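Adhesive hook

An adhesive hook is a small hanger fixed to a wall, door or cabinet by a layer of glue or sticky tape instead of a screw or nail. It is used in homes, offices, dormitories and rented rooms, where drilling is often not allowed or not wanted.

Design

Most adhesive hooks have 2 parts: a flat base and a hook that is molded to the base or clips onto it. The base is usually plastic or metal. Some bases use a pad of foam tape, which fills small gaps in an uneven wall. Others use a stretch-release strip, a rubbery tape with a tab at one end. Pulling the tab slowly along the wall makes the strip longer and thinner until it lets go.

Use

The surface is wiped clean and left to dry before the hook is pressed on. Many makers advise waiting an hour or more before hanging anything. Smooth, hard surfaces such as glass, tile and gloss paint give the best hold. Brick, bare plaster and textured wallpaper give a poor one, and fresh paint may peel away with the tape.

Common loads are keys, towels, light coats, calendars and bags. The weight limit depends on the size of the pad and on how far the load sits from the wall, as a long hook puts more pull on the top of the base.

Failure and removal

Heat, steam and repeated tugging weaken the bond over time. Hooks in bathrooms tend to fail sooner than those in dry rooms. Leftover glue from foam pads can be softened with a hair dryer and rubbed off with a cloth. Stretch-release strips can be used only once, but the hook itself may be put up again with a new strip.

See also: Coat rack, Picture hanger, Pressure-sensitive tape, Suction cup 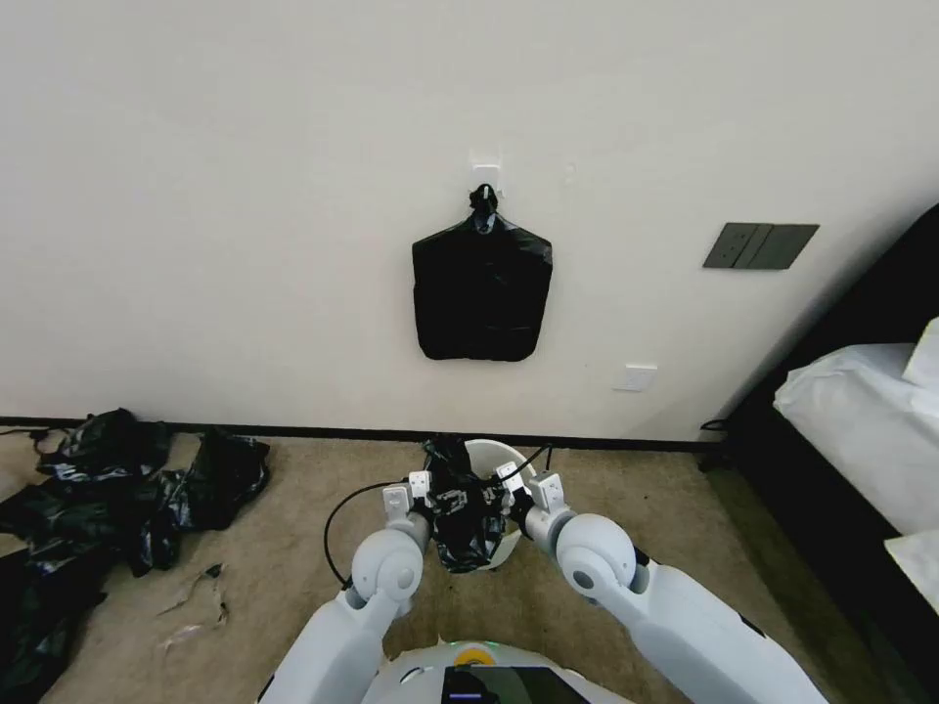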